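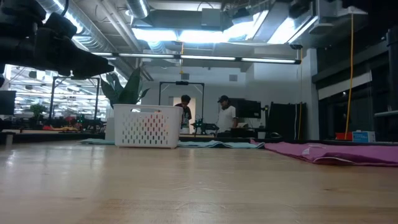
Chapitre 2
Trier, plier, ranger : l'entretien du linge et des petits objets

Quel plaisir d'ouvrir ce chapitre ! Après le premier, consacré aux sols et aux surfaces, nous passons à la table de travail, et c'est là que le métier devient vraiment intéressant. Une serviette, un panier, un plateau bien dégagé : avec si peu de chose, on apprend déjà à organiser son geste, à prévoir l'étape suivante et à laisser derrière soi un poste que le collègue reprendra avec bonne humeur.

Vous connaissez sans doute ces gestes depuis l'enfance. Tant mieux ! Vous allez maintenant les regarder de près, les ralentir, les nommer, puis les reprendre à une cadence professionnelle. À la blanchisserie Gedameck, où plusieurs de nos élèves font leur stage, une apprentie plie 50 serviettes avant la pause du matin, et ses piles sont si régulières qu'on les croirait passées à la presse. Elle a commencé comme vous, avec deux serviettes de couleurs différentes et un panier à vider.

Ce que vous saurez faire à la fin du chapitre

Préparer une table avant le tri.
Reconnaître l'endroit, l'envers et la lisière d'une serviette éponge.
Plier en trois, puis en deux, étiquette à l'intérieur.
Vider et remplir un panier sans mélanger les catégories.
Expliquer votre méthode à un camarade.

Mots du chapitre : lisière, ourlet, bouclette, panier ajouré, plan de travail, pile d'attente.

2.1 Le plan de travail

On choisit une table assez large pour étaler une serviette entière et garder encore la place d'un panier. Le bois clair convient très bien : les couleurs s'y détachent, et une petite pièce oubliée se repère tout de suite. Passez la main à plat sur toute la surface avant de commencer. Une écharde ou une miette accroche la bouclette, et une bouclette tirée ne se rattrape pas.

Les textiles vont au fond, le panier à portée de main, le bord avant reste pour l'objet que l'on tient. Dans les exercices, le panier contient des fruits et légumes factices : ils roulent, ils ont tous une forme différente, ils obligent à regarder avant de saisir. Un citron et une banane ne se prennent pas du tout de la même façon, essayez !
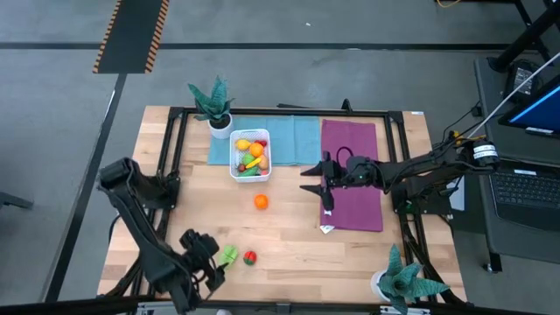 Le tri commence toujours par ce qui est posé à même la table. On ramasse d'abord les pièces isolées, on les rassemble dans le panier, puis on déplace celui-ci pour libérer entièrement les serviettes. Celles-ci se plient l'une après l'autre, et l'on retire au préalable tout objet resté dessus. Cherchez l'étiquette : elle vous donne un repère pour orienter le tissu, et vous la retrouverez à chaque exercice de la section 2.3.

Darren Entwistle, qui a relu ce chapitre, propose à ses classes une variante que nous aimons beaucoup. Deux élèves se placent côte à côte derrière la table. Le premier trie en silence, le second note l'ordre des gestes, puis on échange les rôles et on compare les feuilles. Les différences sont passionnantes à discuter !

Activité de départ (16 minutes, par deux)

Étalez deux serviettes de couleurs différentes et posez le panier à cheval sur l'une d'elles. Sortez trois fruits factices et répartissez-les sur le bois. Remettez ensuite le poste en ordre en suivant la méthode du 2.1, et écrivez dans votre cahier le geste qui vous a demandé le plus d'attention. Le tableau des pliages se trouve page 344.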